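Tundarside Home Notes: Looking After Your Workout Gear Between Sessions

Well, July has come and gone, and if your house is anything like ours there is a gym bag by the back door that has been there a good deal longer than it should. I love a summer of exercise as much as anyone, but oh my, the laundry! So I thought I'd pass along a few habits that have kept our kit (and our kitchen) pleasant to live with.

Start with the bag. Empty it the minute you get home, even if you're tired, and leave it unzipped overnight. Once a week I turn mine inside out and wipe the lining with 700 ml of warm water and a small splash of white vinegar.
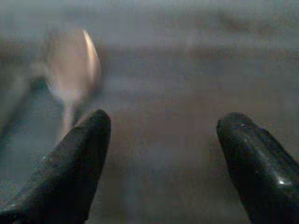 A close-up in black

Shirts and leggings come next. Skip the fabric softener, which clings to stretchy cloth and holds on to smells, and soak the worst offenders in cool water with 100 ml of vinegar before they go in the machine. My old Evico running top has been through this more times than I can remember and it's still going strong. Hang everything in the shade if you can, because strong sun is hard on elastic.

Yoga mats like a gentle hand. Mix 300 ml of water with 3 drops of dish soap, wipe both sides with a soft cloth, then go over it again with plain water and drape it over a railing to dry. Please don't roll it up damp!
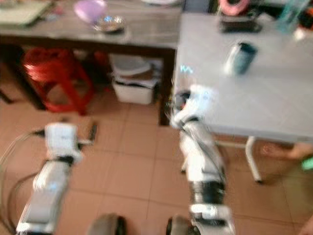
Tables and a tiled floor

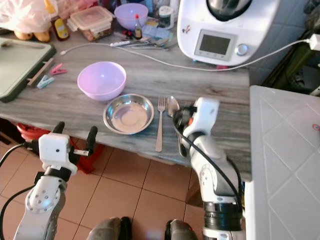

3 min read

Now for shaker bottles, my least favorite job of all. Rinse them right away, before the powder sets, and take the lid apart every time. If a smell has already moved in, a spoonful of baking soda and hot tap water left overnight will usually see it off. I keep my Drutach bottle with the lid off in the cupboard, and it stays much fresher that way.

Shoes are simple enough: laces out, insoles out, newspaper in. Change the paper after a few hours if they got soaked. Next time I'll get to resistance bands and the Ibarra foam roller, which has picked up an astonishing amount of dog hair.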